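Mellunex Folding Guide
Section 7: Black Garments and Other Dark Matters

Print this page | E-mail this page
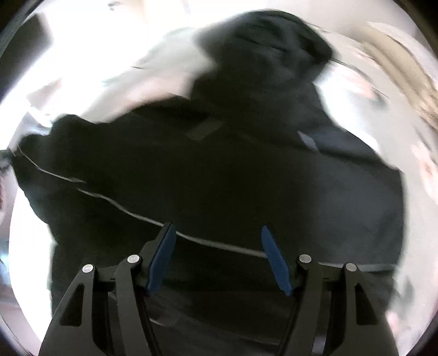

Yeshi Yilma wants it on record that black clothes should have a section to themselves, that it should come before the one on fitted sheets, and that anyone who has tried to find the neck hole of a black sweatshirt at 6 in the morning will back her up. She lost on the order. She got the section.

Everything in Sections 1 through 6 still applies. You will need the Gridwood folding board, the two clips, and a flat surface a bit bigger than whatever you're folding. What changes is that you can't see what you're doing. Seams vanish, pockets vanish, and the front and the back of a plain T-shirt become a matter of opinion. Work by touch and take your time.

7.1 Before you start

1. Pick a pale surface. A bed with a light-colored cover is fine. So is a table with a towel over it. A dark couch is where black socks go to begin their new lives.

2. Put a lamp to one side, low down. Overhead light flattens black cloth into one big hole. Light from the side puts a small shadow along each seam and hem, and those shadows are what you steer by.

3. Wash and dry your hands. Hand cream, flour and toothpaste all show up on black, and toothpaste stays.

4. Go over the garment with a lint roller, front and back, using short strokes in one direction. Do it now. Lint that gets folded in will still be there when you unfold it, pressed flat and looking permanent.

Note: If you share your home with a white cat, do step 4 in a room with a door.

7.2 Finding out what you have

5. Pick the garment up by any edge and let it hang. Give it one shake. A second shake is allowed. After that you are just fanning yourself.

6. Run your thumb along the edge until you reach something thicker than a single layer. It will be a hem, a cuff, a waistband or a collar.

 - Stretchy and narrow: cuff or collar.
 - Stretchy and wide: waistband.
 - Flat, with a line of stitching you can feel: hem.
 - Hard and cold: zipper. Close it before going further.

7. Find the label. On most tops it sits inside the back of the neck. On pants it is inside the back of the waist. If there's a little stack of labels down one side seam, keep looking, as that only tells you how to wash the thing. If the label has been cut out (we know why, they itch), feel for the lower side of the neckline. Lower is usually the front.

8. Check whether it is inside out. Pinch a side seam. If a ridge of fabric stands up under your fingers, turn it right side out. Pull the sleeves or legs through one at a time, reaching in from the open end and taking hold of the cuff.

CAUTION: Do not check by holding the garment up to a window. You will learn that it is black.

7.3 Laying it out

9. Lay the garment face down with the neck or waistband pointing away from you.

10. Smooth it from the middle out to the sides with your palms. Don't press down on the cloth and drag it. Some dark knits will take a shine if you rub them hard enough, and that shine is yours to keep.

11. Square the shoulders, or for pants, square the waist. Tug each lower corner lightly toward you until the side seams run straight. With thick fleece you can do this by feel. With thin jersey you'll want to bend down and look along the cloth from the level of the table, squinting if that helps.

12. Set the sleeves straight out to the sides. If you can find only one sleeve, the other is underneath. If you can find three, you have picked up two garments. Go back to step 5.

7.4 Folding with the board

13. Place the board in the center of the back, top edge just under the collar. The board is the cream-colored one in your kit. The first batch of boards was charcoal gray. If you have one of those, write to us at the Brakasbridge address on the back cover and we'll swap it, with our apologies.

14. Fold one side over the board, then lay the sleeve back down along the edge you just made. Keep one hand on the fold.

15. Do the same with the other side. The sleeves should lie next to each other or overlap a little. A bulge in the middle means a sleeve has bunched up. Slide two fingers in and flatten it.

16. Bring the bottom hem up to the middle of the board.

17. Slide the board out toward you, slowly, holding the hem down with your free hand.

18. Fold once more, so the hem ends up against the collar. Turn the whole thing over.

Note: Hoodies. Lay the hood flat down the back before step 14 and tuck the drawstrings inside it. A hoodie will never come out as flat as the one on the cover of this guide. The one on the cover took most of an afternoon.

Note: Anything with a nap, such as velvet or brushed cotton, should be folded with the pile on the inside. Stroke it once to find out which way the pile runs, and then stop stroking it.

7.5 Stacking and putting away

19. Stack black items with the last fold facing you. Keep each stack to one kind of thing. A mixed stack of black clothes is a guessing game with only one player.

20. Clip a tag from the Tilahun tag sheet to the fold of each piece. The sheet holds 80 tags, with the common ones printed already (TEE, LONG SLEEVE, LEGGINGS, THE GOOD PANTS) and the rest left blank. Use pencil. Things get demoted.

21. Keep stacks under around 30 centimeters high. Taller ones lean, and a leaning stack gives up all at once, usually in November when the sweaters come out.

22. Leave a gap at the back of the shelf. Black cotton shows dust along its folds sooner than you would like, and a hand's width of space lets you lift the whole stack out and wipe behind it.

CAUTION: Do not store new black clothes on top of white ones until they have been washed at least twice. Section 9 covers what to do if you have already done this. Section 9 is short.

7.6 If something has gone wrong

The fold is crooked. Check step 11. In most cases the side seams were never straight and the board just made it official.

The garment is thicker at one end. Something is in a pocket. Tissues are the usual suspect. If it has been through the wash with the garment, return to step 4 and bring a fresh roll.

It looks navy. Take it to daylight and hold it beside something you know is black. If it is navy, you may use Section 6, where life is a little easier.

You folded it perfectly and it's the wrong one. Put it on anyway.

Replacement boards, clips and tag sheets can be ordered with the form in the back. Ask for part 287 if you only need the clips.

Print this page | E-mail this page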